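Call for participants: hosts and demonstrators for the Ovach open day

Posted 5/8/20
Reference 408
Paid, short-term, no robotics background needed

Ovach is opening its doors to the public in September, and we are looking for friendly, patient people to help us run the day. We teach robots to do small jobs with their grippers, and the way we do it is pleasingly simple to watch: a person takes a gripper in each hand, does the job at a table, and the movements are recorded so that a machine can learn from them later on. Visitors always want to have a go themselves, and we would very much like to let them — with somebody kind standing next to them who knows which way up everything goes.

Most of you will be based at one of the demonstration tables in our Grukau building. You'll show a short task first, slowly, talking as you go, and then hand over to whoever is next in the queue. Children tend to be quicker at it than their parents, and it is quite all right to say so.

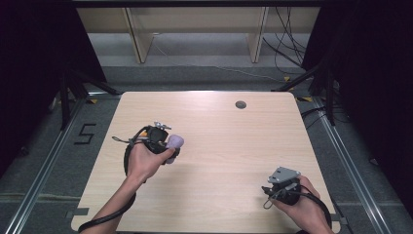

We expect up to 500 visitors over the day, in small groups, and each group will spend a few minutes at a table before moving on to the talks in the Laskowska room upstairs. Between groups you will have a little time to tidy the table, have a drink of water and swap places with your partner. Everybody works in pairs, and we try to put a talker with a quieter person where we can.

What you would be doing

Welcoming each group and giving a short introduction (we'll give you a script, though you are free to drop it once you've found your own words).
Demonstrating with the two hand-held grippers.
Helping visitors to hold them comfortably and to open and close the fingers gently.
Keeping bags, coats and small brothers and sisters clear of the cables.
Letting the technical desk know when a gripper needs looking at.

On that last point, please don't feel you have to mend anything. The grippers get a great deal of use and the fingertips do wear, so we will show you at the training session what to look out for, and Radomir Dimitriou and his bench team will do the swapping over. All we ask is that you look at both fingertips before each new group and speak up early.

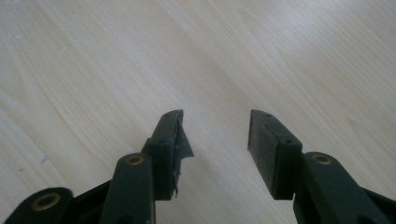

Gripper fingers over the tabletop, with torn tape or thin rubber hanging loose from the left fingertip.

Who we are hoping to hear from

You should be over 18, happy talking to strangers and able to stand for much of a shift, with sitting breaks. If standing is difficult for you, do tell us, as the welcome desk and the talks both need people too and the pay is the same. We'd love to hear from former teachers, shop workers, museum guides, students, people who have just retired, and anyone who has ever explained a card game to a room full of relatives and kept their temper. Other languages are very welcome — just mention them when you apply.

Training and pay

There is one paid training afternoon, led by Roya Jalali, who looks after all our visitor events. You'll practise on the same tables and with the same sort of grippers that you will use on the day, and then take it in turns to be the awkward visitor. The fee is 73 pounds for the training afternoon and the same again for each shift on the day itself. Lunch is included, and so is the bus fare from Stondatum if you are coming that way.

How to apply

Send us a short letter or ring the visitor office on extension 664. A page is plenty. Tell us a little about yourself, which shift you would prefer (morning, afternoon or both), and about a time you taught somebody something. We don't need a CV, but we'll read it if you send one. Please put the reference in the heading, and address it to Roya Jalali, Visitor Office, Ovach, Grukau.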